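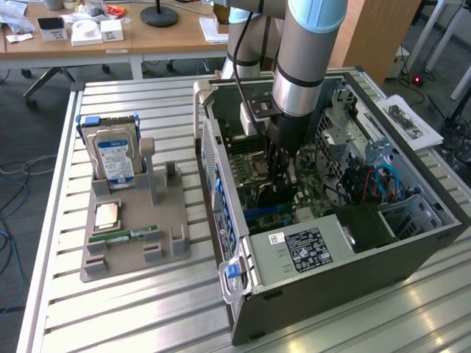

The Pindport Assembly Challenge is an annual student competition in robotic manipulation, held at the Pindport technical college. Teams program a robotic arm to fit parts into a desktop computer and, in the later rounds, to take them out again. It is open to students in their second year or above, and the final takes place each August.

History

The challenge grew out of a course project in which students automated single steps of computer repair. The first edition had 9 teams and a single task, the seating of a memory module. Processor and hard drive tasks were added in the second edition. The present rules were published on 14 July 2021 and have been amended twice, both times in the section on scoring.

Format

Each team works at a bench with a slatted aluminium top. The computer tower is laid on its side with the side panel removed, so that the motherboard faces upwards. The parts to be fitted wait next to it in a 3D-printed fixture, known among entrants as the Kullus block. The fixture holds a processor, a memory module and a 3.5-inch hard drive in its caddy, the drive standing upright in the rear slot. Teams may print their own fixture, provided that the drawings are lodged with the organisers before the practice week.

A run lasts 40 minutes. The arm must pick up each part from the fixture and place it in the computer without a person touching either. A team may stop the arm and restart it from a safe position, at a cost in points. The order of the tasks is left to the team, and most begin with the memory module, which tolerates small errors of position better than the processor does.

Scoring

A complete run carries 800 points. The processor task has the largest share. Points are deducted for dropped parts, for contact with cables inside the case and for bent socket pins, the last of which ends the attempt at that task. Judges inspect the motherboard after every run, and a board found to be damaged is withdrawn. Ties are settled by the shorter running time.

Divisions

There are two divisions. In the Laltis division the case is clamped in a known place and the arm may follow recorded positions. In the Ayala division the case is moved slightly before each run, and the team's software must find it again. Teams may enter only one division in a given year. The most recent final had 23 teams, the greater number of them in the Laltis division.

Coursework

Students of the college may submit their entry as a course project. They are assessed on a written report and a log of test runs, and the competition result does not count towards the mark.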